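Snack table talk – my notes, Sunita Joshi
May, break room session, 19 min plus questions 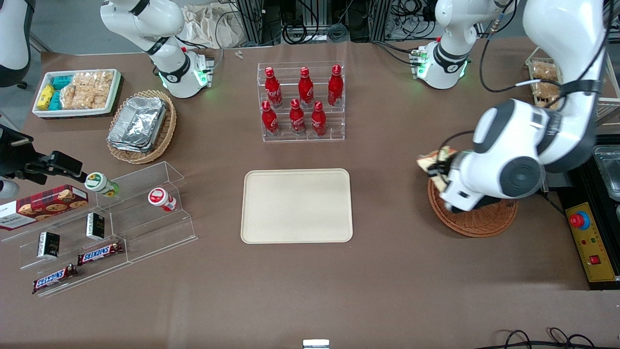 Start with the question. Who here has run a snack table for a meeting? Hands up. Keep it quick, they'll be full from lunch.

My story – first one I ever did was at Menine. Bought everything the night before, dumped it on a table at 9 in the morning, bags still stapled shut. Half of it came home with me. Tell the bit about the pretzels in the trunk.

Main point: people take what they can see and reach. Say it twice.

Containers first, food second. Most folks shop for the food then hunt for something to put it in. Go the other way round. Lay out the trays and baskets on the bare table, walk around it, then buy to fit.

Trays – low sides, for packets and small bags. White is good, the colors of the packets show up. Keep the same kind together, yellow with yellow, teal with teal. Puffed crackers in clear bags next to them, they take up a lot of room so give them the bigger share. Don't mix. A mixed tray looks picked over after ten people.

Baskets – wicker, round or oval, either. Good for wrapped things you grab one at a time. Also for foil containers, stack those, lids on. Don't pile a basket past the rim!! Things slide.

Drinks. Bottles on a tiered stand, clear acrylic, back row higher so teh labels show. Two rows of three is plenty on the table, restock from the fridge. Coke goes first every time. Somebody will ask about cans – cans are fine, same idea, lower stand.

Clear shelf for the odd stuff. Cookie box goes up on a tier, box closed till the break starts. Little jars, red lid green lid, whatever you've got. Set it on a slant if the table is wide, then two sides can get at it. (Bhardwaj people did theirs flat against the wall, line out the door, ask Allora team to confirm if they're in the room.)

Leave one tray empty. They always push back on this one. Wrappers, bottle caps, the packet someone opened and didn't want. Or you get a late delivery and there's a place for it. Beige, plain, middle of the table.

PAUSE – water

Amounts. The order at Skedau was 11 people, I bought for 19, still ran short on crackers and had cookies left for a week. So count heads for drinks, go by your gut for salty. Sweet you can cut.

Restocking: small and often. Half full tray looks fine, quarter full looks sad. Turn the packets to face front when you go by. Takes a second.

Allergies – card by every tray, big print. Keep the boxes so people can read the ingredients. Do not skip this part even if running late.

Cleanup: wicker gets shaken out over the trash, trays wiped, acrylic with a soft cloth only, paper towels scracth it. Stack the shelf on its side in the closet.

If time: coffee. Probably no time.

Questions. Handout is by the door, one each pls, I only printed 19.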